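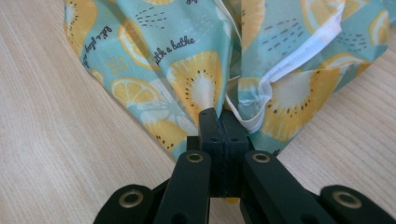
2 min read

Section 7. Recording soft-item grasps with the Utance hand gripper

By now you've calibrated the gripper and done your practice runs with blocks, so let's move on to the stuff that flops. I wrote this section after our first batch of bag recordings at Brercombe went badly (my fault, mostly, I was in a hurry) and Veronika Jakab made me redo them. It assumes you have a table, a charged gripper, and one thin bag or pouch. We use a crinkly fruit-print one with lemon slices all over it, and I'm weirdly fond of it at this point.

What you're making is a set of short examples. Each one starts with the jaws open and away from the bag and ends with the bag let go and your hand pulled back. The model learns from the whole motion, including the boring bits, so please don't trim the boring bits!

Before you start

Clear the table of everything except the bag. Take off rings and push up long sleeves. Wipe the camera lens with a dry cloth, even if it looks clean. Open the recorder, pick Soft Items from the task list, and type your initials. If you skip the initials the recorder will still let you save, and then I have to come and find you.

Recording a grasp

1. Drop the bag on the table and leave it however it lands. A nice flat bag teaches the model very little. If it lands flat twice in a row, scrunch it up and drop it again.

2. Hold the gripper with the jaws open and the camera looking down at the bag. Start the recording and count to two before you move. That still moment at the start gives the tracker something to lock on to.

3. Come in at a calm, even speed. Think of the way you'd reach for a mug, and stay under the speed where the tracking light goes amber. If it does go amber, stop, let it settle, and start the take over.

4. Close the jaws on the bag in one squeeze. You have two kinds of grasp to record here, and you'll switch between them. The first is the neck grasp, where the fabric is gathered and the finger blocks clamp it at the narrowest point. My picture at the top of the page is one of those, with the bag spreading out past the jaws. Keep squeezing until the blocks stop moving — a half-closed grip looks fine on the preview and lets go the second you lift.

Note: Fumbles are welcome. If you miss and grab again in the same take, keep recording and tick Retry when you save. Gumaro Cuevas went through our first 127 takes and the ones with a second try in them were some of his favorites.

5. Lift the bag a hand's width off the table, hold it there for a slow count of two, and set it down. Open the jaws all the way and back off. Then stop the recording.

6. Now do the edge grasp. Look for a hem or a strap and pinch just a little of it between the tips of the pads. On our bag I go for the white band, and a small pinch is plenty. Try to get the seam between the two pads lined up with the bit you want before you close, and keep your wrist fairly level so the camera can still see where the bag stops and the table starts. 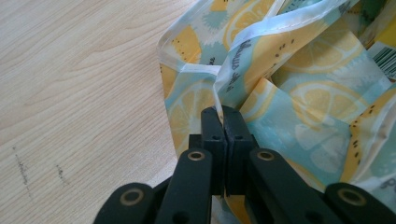

7. Save the take and pick a label: Neck, Edge, or Other. Pick what you grabbed, even if you were going for something else. I've aimed for plenty of edges and come up with a fistful of middle.

Caution: Keep your other hand away from the linkage while the jaws are moving. The arms swing toward each other as you squeeze and they will find a fingertip. Mine has a small scar and I'd like yours not to.

Caution: Don't yank if the bag snags in the gap below the pads. Open the jaws fully and ease it out, or you'll stretch the material and pull the pads out of line.

Mixing it up

Change something between takes. Turn the bag, flip it inside out, start from the far side of the table, swap hands if you can stand it. Our soft-item set stands at 2,322 takes as of July, and the early ones all came in from the right at the same angle — you can spot it when you scroll the previews, and the model certainly did.

When your wrist starts to ache, take a break. Tired takes get sloppy in a way that's hard to see until playback. Once you're back, run the quick calibration check from Section 2 and carry on from step 1.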